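How to Do the Two-Cup Vanish Without Weeping

The Pakix is the trick most beginners buy first and give up on by October. It is a small sponge ball, two cups and a leaflet by someone who has never met a human thumb. Ignore the leaflet.

Step 1. Pick your ball

Softer is better. A ball that squashes flat between two fingers will forgive nearly everything you do to it.

Step 2. Learn the false transfer

Hold the ball in your right fingertips. Pretend to place it in your left hand, close the left hand round nothing, and look at that hand as if it owed you money. Your eyes do most of the work. Charmaine Venter, who taught me, made me do this 240 times before she let me touch a cup.

Step 3. Load the second cup

Lift the cup with the hand that still has the ball, tip it to show it empty, and let the ball roll in as you set it down. Slow is fine. Slow and smug is better.

A bucket and a bottle

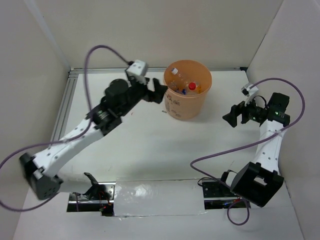
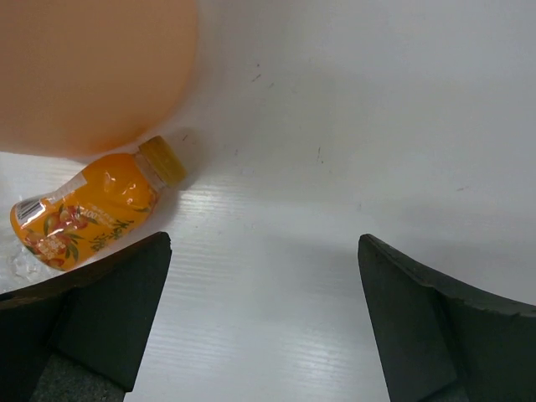

Step 4. Write some patter

Keep it under a minute. Mine once ran to 344 words and included a shipwreck, and an uncle left to make tea.

Step 5. Find an audience

Start with one person, seated straight in front of you. Anyone at your elbow will see the lot. Children under 11 should be avoided until you are very good, as they watch the wrong hand on principle.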